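Finding out why an arm stops short in simulation

This page covers one fault we hit on the Plulberg two-arm setup in August. The right arm would travel to the counter, spread its fingers and then stop with a joint limit error. The same job had passed 19 runs in a row before we updated the robot model. If you get the same error, work through the steps in this order.

1. Stop the job before you do anything else. Don't press resume. Resuming after a limit error sends the arm back to the last target at full speed, and if that job is later loaded on the real robot somebody could get hurt.

2. Save the log. Nillon keeps the last 2,000 lines by default and a noisy fault will push the start of the problem out of it. Noemi Achterberg lost most of a Thursday to that.

3. Open the head view and a wrist view from the stopped run. Look at the angle of the room in the head view. Our base was meant to be level.
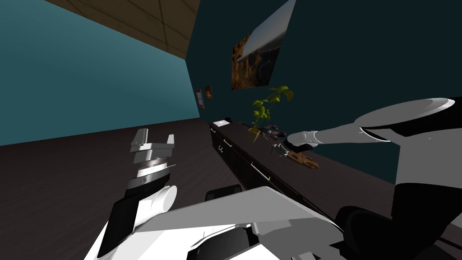
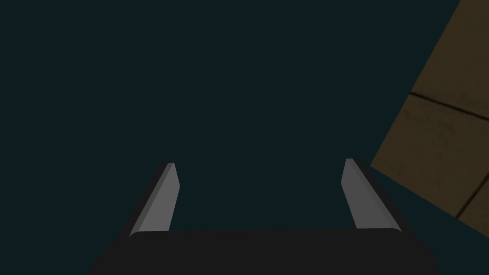 Head view first, with the slanting floor, then a wrist view with the gripper open and nothing in it.

4. Check the base orientation in the model file. Ours had picked up a roll value during the update, and the planner was still working as though the robot stood upright. Set roll and pitch back to zero and save under a new name.

5. Check which gripper each arm is assigned. The left arm has the parallel jaw and the right has the multi-fingered hand -- if they are swapped, the reach figures will be wrong even with a level base.

6. Reload and step through slowly. Limit joint speed to a tenth of normal and watch the error count. Enda Madigan's rule is to stop at the first warning, even a yellow one.

7. Run the full batch. We use 1,000 runs and want at least 900 clean ones before the job is released. Any limit error at all sends it back to step 4.

Keep the faulty model file as well as the fixed one. Polyxeni Karras has added ours to the regression folder under "base roll", and the job now checks for it at start-up.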